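4.2 Gripper comparison on folded towels

The second set of trials compared two parallel grippers on the towel task. Both were driven by the same controller and mounted in turn on the same arm, so that only the fingers and the force loop changed between conditions. The Sterkix unit has stiff fingers and reports motor current. The Sesent unit has slightly compliant fingertips and reports an estimated contact force, which we logged but did not feed back. Towels were small terry cloths in several colours, and the task was to take hold of a folded towel on a glossy surface without opening the fold. The marble pattern was kept for all conditions because its low friction and bright reflections had caused most of the failures in our August pilot.

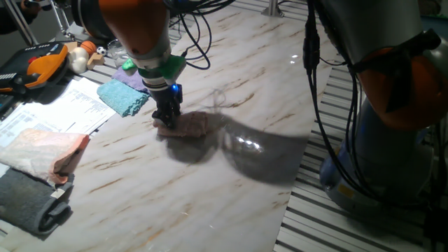
4.3 Procedure

Each gripper was given 500 attempts, split evenly between edge grasps and top grasps. In an edge grasp the fingers come down at the near edge of the fold and close on it. In a top grasp they press into the middle of the cloth and gather material before closing. Approach height was taken from the depth map, with a fixed offset set once per gripper by Helmi Harju and not touched again. Toys, drinking glasses and other towels stayed on the work surface as distractors, and printed sheets were left at one side because white paper is easily confused with the slab by the segmentation step.
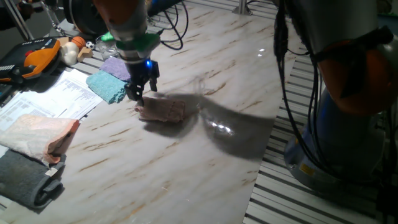 An attempt was stopped if the wrist force passed the safety limit or if the planner found no path within its time budget. Stopped attempts were scored as failures. We did not repeat them, as we wanted the totals to reflect what a user would meet in practice. The Fonseca planner was used throughout with its settings unchanged, and poses were recorded at 100 Hz.

4.4 Results

The Sesent unit completed 462 of its 500 attempts. The Sterkix unit completed fewer, and the gap came almost entirely from top grasps, where the stiff fingers tended to slide over the cloth when the offset was even slightly too high. When the offset was too low the cloth was pushed along the slab and bunched up at the fingertips. Edge grasps gave similar results for both units. 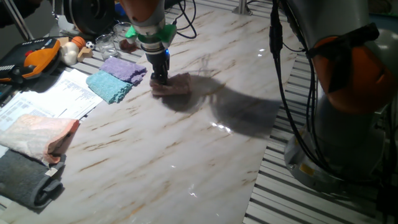 Figure 6. Crumpled cloth between the gripper fingers, pressed against the slab.

Cast shadows were a second source of error. The arm throws a large dark patch to one side of the target, and the segmentation step sometimes joined this to the towel outline, which moved the planned grasp point away from the cloth. Ulla Kiiskinen relabelled 3244 masks by hand and the network was trained again on 18 September before the final block of trials. We report only attempts made after that change. 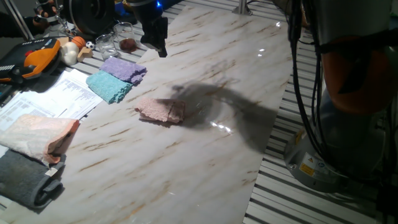 Figure 7. Folded pink towel on the slab beside the arm's shadow, with the gripper clear of the cloth.

Retraining removed most of the shadow errors but did nothing for glare, and the small bright spots on the slab still produced false edges in the depth map. A polarising filter was tried on the Brivia camera and made the darker towels harder to separate from their own folds, so it was left off. Section 5 looks at grasp force in more detail.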